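3.2 Bin geometry and surface wear

The parts bins at the Emden site are open rectangular containers with sloping walls. Each bin is emptied and refilled many times per shift, and the inner surfaces degrade long before the outer shell does. We inspected 51 bins over one season, beginning in June, and recorded wear separately for the walls, the sloping panels and the floor. Bins with a structural dent were excluded. Scoring followed the two-rater procedure of Czarnecka, with disagreements settled by a second inspection under the same lighting.

Coating loss was recorded as a fraction of panel area. Floor scratches were not counted individually; the floor was graded on a four-step scale from clean to fully abraded.

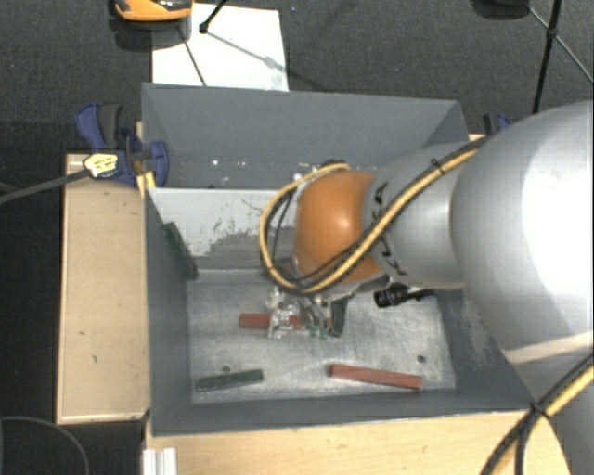 Figure 2. Bin interior with back left panel and floor.

Wear was unevenly distributed across the interior in most bins. Panels lost their coating in patches, and floors wore over a wider area. The whitish panel in Figure 2 is scraped and chipped, with darker grey exposed in its lower right portion, while the floor is scratched bare metal with dull streaks. Floor holes were masked before grading and did not contribute to the score.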